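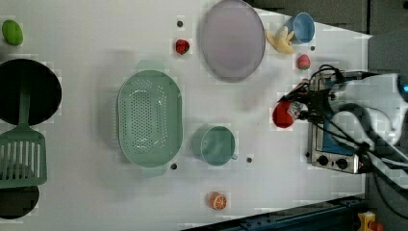 September, gone eleven at night

The electricity bill came today and I have decided to become a person who keeps an eye on things. I have gone through the drawer of old bills (also home to three dead batteries and a key for a bike lock I no longer own) and found that we used 2,389 units last year and 2,165 the year before. The house has not grown. I have not taken up pottery. I suspect the fridge, a Grodent, which has started humming in the evenings like a man looking for his glasses.

The supplier is Plodholm Energy. I rang them at lunch and was number 20 in the queue, then number 20 again, then cut off. I rang back and was told my tariff had "matured". So has the cheese, and I didn't get a letter about that either. They offered me something called Ramia Saver, under which power is cheap between midnight and five. I asked what people did with it. Washing, mostly, she said.
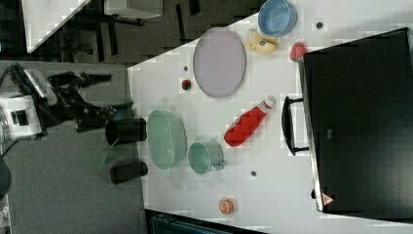 Bits and bobs on the table.

So I am up late to put a wash on, in my coat, having turned the heating down on principle. The machine takes two hours and forty minutes on eco. It will finish just in time to beep at the neighbours. I have read the booklet and the beep can be turned off by holding down two buttons, neither of which exists on our model.

Went to Güler's on the corner for milk and complained there too. They've put the lights in the ice cream cabinet on a timer and nobody has noticed, including the ice cream. Bought a lolly to show support. Regretted it by the bus stop.

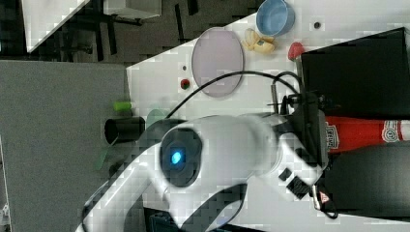
Plodholm did write back this evening, to the effect that my account was £678 in credit and had I thought of asking for it. I had not. I read it twice standing up and once sitting down, and then put the heating back on.

Must still do something about the fridge.

Recent entries
The gutter, part two
Jam, and why not
A letter from the dentist
Buying a smaller kettle

Last updated: September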